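Archive > Essays > Prisons and Memory

Search this site Enter keywords Go

The Eltthorpe Petition and Its Signatures

The women held at Eltthorpe submitted their petition in December, on five sheets of ruled paper. It asked for the return of visiting rights, which had been withdrawn after the hunger strike in the east wing. The administration entered it in the register as received and issued no reply.
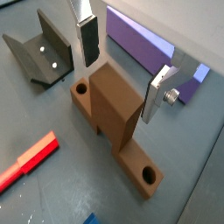 Sixty prisoners signed. Ruth Nuttall, whose name stands first, was by then in her third year of detention without trial. She stated in later testimony that the text was composed aloud during exercise periods and written down only on the final night, when the lamps had been put out.

A copy reached the solicitor Lionel Ellwood through a laundry contractor. Mr. Ellwood had it printed in Goodall and circulated abroad. By spring, 3,712 persons had added their names to the appeal for release.

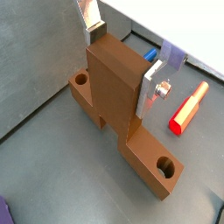
The Nirnedska Transfers

In response, the ministry moved 12 of the signatories to the fortress at Nirnedska. Families were not notified. Domnica Mocanu learned of her sister's transfer when a parcel was returned to her unopened.

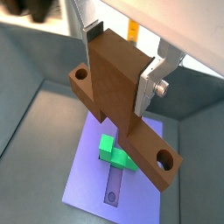
The transfer orders remain closed to researchers. My own request was declined twice, and a third is pending. I am indebted to Azra Nedeljković for her transcription of the Eltthorpe register. Readers who hold letters from either prison are invited to write to me.

Contact | Copyright, all rights reserved | Back to top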